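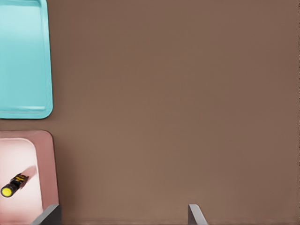 Halima Urio reckons I should just pay the seventy bucks and stop whingeing, because a subscription to a decluttering program is cheaper than a storage unit. She may be right about the storage unit. I'm less sure about the program.

Print | E-mail
3 min read

It's called Cedent, and it has been following me around the internet since August. You pay $70, you get 7 weeks of lessons, and at the end you are meant to have let go of up to 1,000 things. A thousand! I live in a two-bedroom flat in Furngate. I don't know that I own a thousand things, unless we're counting teaspoons and the screws in the jar.

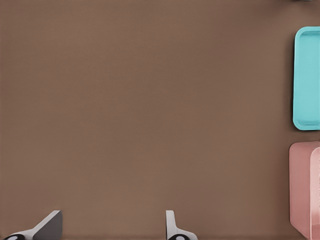 And I suspect we are counting the screws. I read the free first lesson, and the suggested warm-up is the pen drawer. Fair enough, most of my pens are dead. But a dead pen was never the trouble. The trouble is my uncle's tools, a tent with one good pole and a box of letters I can't read without having to go for a walk, and the lesson files all of that under "later weeks", after they've got your money.

I did Flillex a few years back, which was the same idea with stickers. Red for go, green for stay. I still find green stickers on the underside of things. The tent has two.

Erasto Mwakyusa left a comment last month saying he finished the Cedent course and his place in Odera feels bigger. I believe him. I'd like to ask again in winter, though, once the op shop has had its new stock in and he's walked past the window a few times.

Anyway, I threw out the pens on Halima's orders and put the tent back on top of the wardrobe. If anyone has a spare pole, mine's the old kind with the elastic through the middle.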